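# Chapter 4: The Throw-In Nobody Practices

I spent my first two seasons as a youth soccer coach thinking about corner kicks. I drew them on napkins. I had names for them. Then I sat down one wet weekend with a pile of match recordings and a pencil, and I started marking every time the ball went out over the sideline.

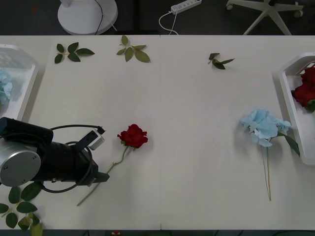
By the time I gave up I had 883 throw-ins on paper, all from one club, Brallach, across a single season of under-15 and under-17 matches. My corner kick total from the same recordings was 200. So for every corner I had been fussing over, there were more than four throw-ins I hadn't given a single minute of practice. I felt pretty silly, I'll admit!

This chapter is my attempt to make up for it. We'll get to the drills in section 4.3 (skip ahead if you have practice tonight, I won't be hurt), but first I want to talk about why the throw-in is such an odd little play, and why good teams so often give the ball straight back.

## 4.1 What the thrower is up against

Think about it from the thrower's side. You have the ball in your hands, which sounds great, but you're standing off the field. Your team is a player short until you step back on. The other team knows it, and they crowd the area near you, and suddenly everybody you'd like to throw to has somebody leaning on their shoulder. And you can't fake a dribble or turn away from the pressure. Both feet on the ground, ball from behind and over the head, and off it goes.

When I went back through the Brallach recordings I sorted the throws by where they were taken: own third, middle third, attacking third. I'd ask you to do the same with your own team before you read much further. A page of tally marks is plenty. For each throw, write down three things:

- which third it came from
- whether your team still had the ball after the second touch
- how long the thrower waited

I use the second touch on purpose. Plenty of throws reach a teammate and still go wrong, usually a bouncing ball at knee height that the receiver can only poke back at the thrower's shins. If you only count first touches, your team will look much better than it is. Mine did.

The waiting matters more than I expected. On a quick throw, the defenders are still jogging over and pointing at each other. Give them a few seconds and they've sorted it out. I used to yell "take your time!" from the bench, and I've had to train myself out of it.

## 4.2 Three teams, three habits

I'll use three clubs throughout the chapter, so let me introduce them now.

**Brallach** throws down the line. Nearly always. The fullback picks up the ball, looks inside for a moment to be polite, and heaves it toward the corner flag. It's safe in a way, because a lost ball is a long way from their goal, but they spend a lot of the match chasing.

**Sastel** goes short and backward. Their center back drops in, gets the ball to feet, and switches it to the far side. I love watching this when it works. When it doesn't, there's a striker running at their goalkeeper and a lot of shouting.

**Jenkins** is the one I learned the most from. They play on a narrow field with a fence close to one sideline, so a long run-up is out of the question there. What they do is move the receivers. One player comes toward the ball, another spins away into the space behind, and the thrower picks whichever one is free. It's about as simple as a routine gets, and younger kids can pick it up in a single practice.

You'll see all three again in the diagrams for section 4.4, along with the Clura Cup match where Sastel and Jenkins met and practically every goal started from the sideline.

### Before you go on

Pick one of your own matches and chart the throw-ins from the first half only. Keep the sheet, you'll need it for the exercise at the end of 4.3. If you coach very young players, don't bother with the thirds. Just mark kept or lost, and put a little star next to any foul throw. At that age you may end up with a lot of stars, and we'll deal with feet and elbows first thing in the next section.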